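Taller de Montaje y Mantenimiento Básico
Apuntes de la sesión 3: tornillos, arandelas y juntas tóricas
Prof. Costel Radulović
Aula Gasbridge
Versión del 2025-10-26

Advertencia previa. Estos apuntes no sustituyen la asistencia. Tampoco la asistencia sustituye los apuntes, como demostró el último control.

1. De qué hablamos

Una unión atornillada es un tornillo que tira y unas piezas que se dejan apretar. Todo lo demás (arandelas, juntas, tuercas, palabrotas) está ahí para que ese reparto de papeles dure. En esta sesión vemos las piezas pequeñas, las que ruedan debajo del armario y aparecen en la mudanza siguiente.

Vocabulario mínimo, que se da por sabido a partir de ahora:

Cabeza: por donde se agarra la llave. En el taller usamos casi siempre hexagonal.
Caña o vástago: el resto del tornillo. Puede ir roscado entero o solo en parte.
Paso: distancia entre dos crestas de la rosca. Se mide con galga. A ojo también se mide, pero mal.
Arandela plana: disco de metal con agujero que reparte la presión.
Junta tórica: aro de goma de sección redonda. En los catálogos, O-ring. En el parte de incidencias de algunos alumnos, «la gomita».

2. La arandela plana

Va bajo el elemento que gira. Si se aprieta la tuerca, va bajo la tuerca; si se aprieta la cabeza, bajo la cabeza. Cuando giran los dos hay un problema anterior a la arandela.

El diámetro interior tiene que dejar pasar la caña con poca holgura. Una arandela grande en un tornillo fino se descentra, apoya de un lado y acaba marcando la pieza. Es el error más repetido de la práctica 1 y lo cometió también quien firma, en presencia de un inspector, el año en que entró a trabajar en Karagiannis.

Las arandelas estampadas tienen una cara con el canto algo redondeado y otra con rebaba. Pasad la uña. Salvo que el plano diga otra cosa, en este curso la cara suave mira a la pieza.

3. La junta tórica

No reparte carga. Sella, y sella porque se deforma dentro de un alojamiento con medidas. Puesta bajo una cabeza de tornillo «para que no se afloje» hace exactamente lo contrario: la goma cede con el tiempo y la unión pierde apriete. Quien defienda esta técnica en el examen perderá el punto y la simpatía del tribunal, que soy yo.

Antes de montarla: mirar si hay cortes, limpiarla con un paño que no suelte pelusa, engrasar si la ficha lo pide. No se estira más de lo necesario para pasar el resalte. No se empuja con un destornillador. Tampoco con el destornillador «de los buenos».

Las juntas usadas no vuelven al cajón de las nuevas. El curso pasado revisamos el cajón y había 13 retiradas mezcladas con el resto, una con mordisco. No se investigó.

4. Preparar la mesa

Superficie lisa y clara, sin papeles. Las piezas se dejan a la vista y separadas por tipo: metal con metal, goma con goma. Los tornillos pueden ponerse de pie sobre la cabeza, que así no ruedan; tumbados también valen, pero lejos del borde. Una mesa redonda tiene borde por todas partes, dato que se olvida cada año.

Lo que no es de la práctica, al otro extremo. Café, en ninguno.

Orden de trabajo:

Sacar las piezas de la bolsa Hititix y comprobarlas con la hoja de pedido.
Separar arandelas y juntas.
Presentar cada arandela en su tornillo sin apretar nada.
Anotar las que no entran o bailan.
Guardar todo en la misma bolsa y cerrarla (la bolsa tiene cierre; se usa).

La caja grande del almacén trae 500 arandelas surtidas. En el último recuento quedaban 193 y todas las explicaciones posibles. A partir de noviembre, cada grupo firma lo que se lleva.

5. Material de la práctica

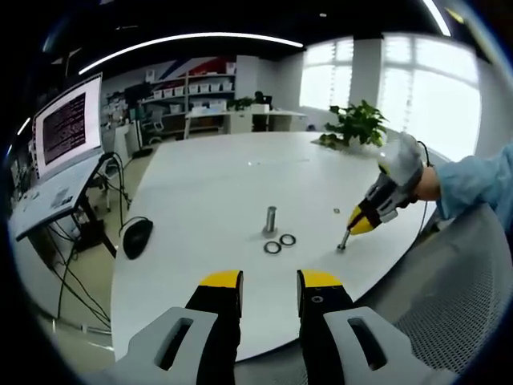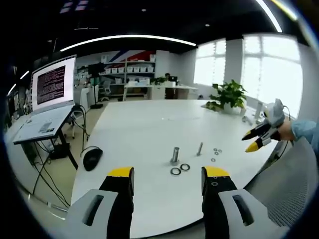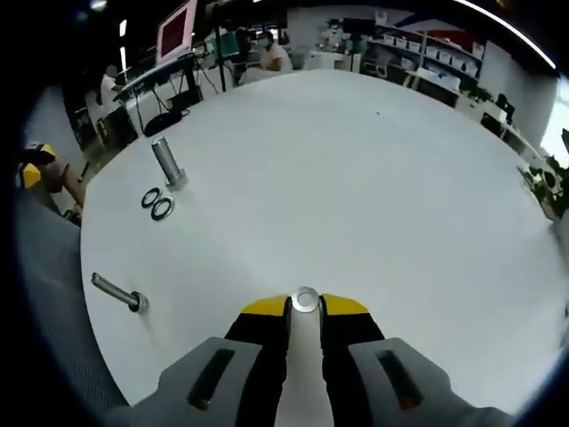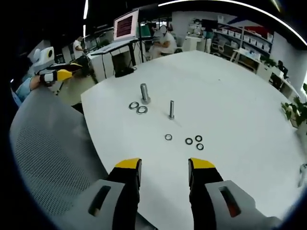 Fig. 1 a 4. Piezas pequeñas de metal y aros negros sobre la mesa blanca.

6. Para entregar

Media página, a mano o a máquina, con lo siguiente: en qué casos pondríais arandela en los dos lados de la unión; qué le pasa a una junta tórica montada en seco cuando la ficha pide grasa; y un dibujo de la sección de una unión completa, con cotas. El dibujo se hace con regla. Los círculos, con compás o con una moneda, pero que no se note.

Lectura: cuaderno Jiltthorpe, capítulo 3, menos el apartado de pares de apriete, que veremos cuando lleguen las llaves dinamométricas. Están pedidas.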